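Our group got to Maltside at ten on Thursday for the open day. Rosimeire Paiva met us at the door and took us to the sock-sorting bench, where two arms share one table.

The trouble came in the second run. The left gripper closed on a sock and did not let go when told to. The right arm kept moving toward it, and Judite Godinho hit the stop button. Both arms were down for 14 minutes.
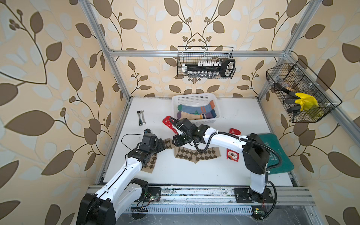 Sorting bench at Maltside, left gripper down on an argyle sock.

Paiva put the fault down to a release signal that never reached the controller. The same thing had happened twice in May. They now run the arms at reduced speed during visits, and guests stand behind a line on the floor. I asked if the arms could have hit each other. She said yes, at full speed.

We skipped the third run and went on to the Fuso room.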